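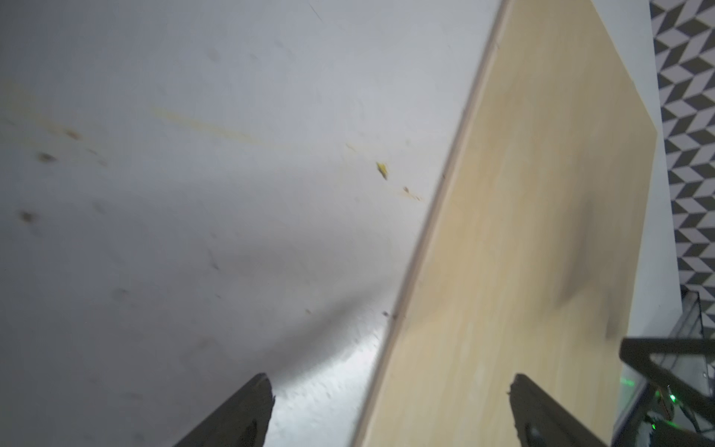 Marcelle Picard
I'd try a paste of baking soda and water before anything stronger. Leave it ten minutes, wipe, repeat. Yellow stains on white are usually food or tea and they lift sooner or later. Scratches are another matter.

tablesaw_nikley
Tried the paste on the orange streak last night. It got a little lighter. The brown spots haven't moved. I should have put more in my first post, so: I'm setting up a display for the April craft market in Nikley. White top, a couple of light wood boards, a small folding easel, a wire stand with scrolls. I sell secondhand bowls. The boards stand up at the back or lie flat under the bowls. I want the white top to look decent because people lean right over it.

hobbs53
Why bother cleaning it? Lay a board over the stains. You already own the boards.

tablesaw_nikley
Because I'd have to put the board in the same spot every time. I move things during the day when something sells.

Benoît Poulain
Melamine sponge, damp, light pressure. Test a corner first, it will dull a glossy finish if you scrub. If the spots are still there after that they're probably in the surface and you can stop.

Marcelle Picard
I don't agree with the sponge on anything shiny. I did that to a kitchen shelf and the dull patch bothered me more than the stain had. You see it every time the light comes from the side.

Benoît Poulain
That's why I said light pressure.

tablesaw_nikley
I'll do a corner and report back. Second question, which is the one I care about more. The bowl I want at the front is this one, green pattern inside, turquoise line on the rim and little orange marks on the outside.
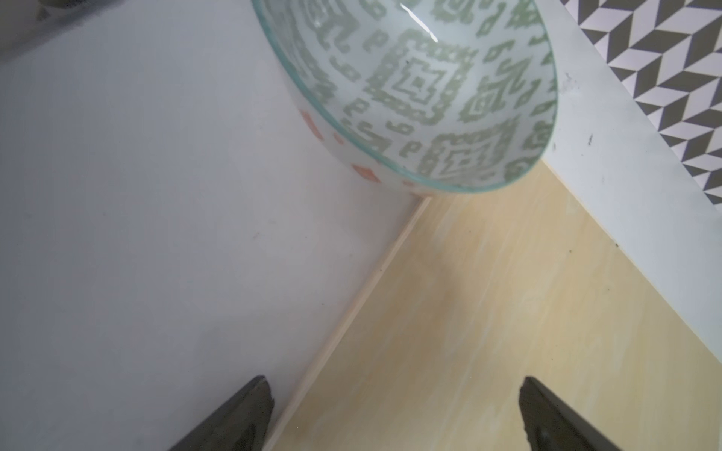
I paid 18 dollars for it in Kidby and I don't know who made it. My problem is how to show it. Flat on the table, people see the inside and miss the orange. Tipped up on the easel, they see the inside even better and the outside not at all.

kidby_jo
Lay it flat on one of the boards and let people pick it up. That's what they do anyway.

hobbs53
Don't put a bowl on a folding easel. Those are made for plates and cards. A bowl has a foot and it rolls off the ledge. I lost a good one at a church sale that way.

Marcelle Picard
Depends on the easel. Mine has a deep ledge and has held a soup bowl for years. But I wouldn't do it outdoors with wind.

tablesaw_nikley
It's indoors, in the Maillard hall. Still, I take the point about the foot.

kidby_jo
What goes on the wire stand?

tablesaw_nikley
A flat pink disc with a knob in the middle, at the moment. Last layout I tried had the stand on the left, easel folded in the middle, board leaning on the right.
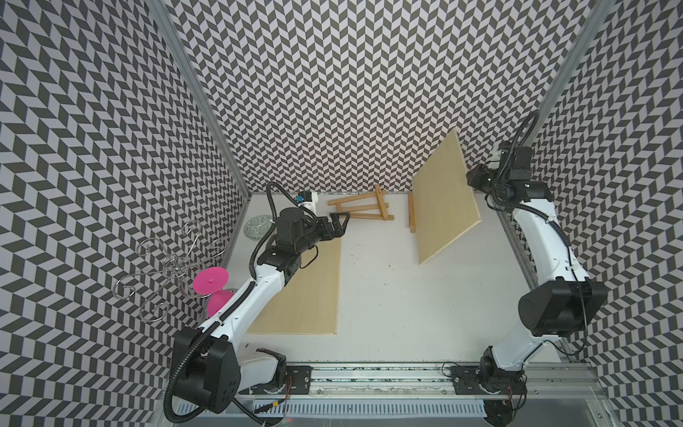
Reading time for this thread: 3 min

Benoît Poulain
I'd open the easel and use it for a price card. Folded up it just takes space. And I'd move the leaning board if it's anywhere people can knock it. Two small pads of putty under the lower edge will help.

hobbs53
Agree on the price card. Disagree on putty, it leaves grease on bare wood. Use a strip of rubber shelf liner.

tablesaw_nikley
Liner I have. Price card on the easel makes sense.

Also, the corner test: sponge took the small specks off and I can't see any dulling. The big brown spots are the same as before. I'll probably put the flat board over those after all and keep the rest clear.

Marcelle Picard
Check it again in daylight before you do the whole top.

kidby_jo
Is the green bowl spoken for? I'm going to be at the market by 9 a.m.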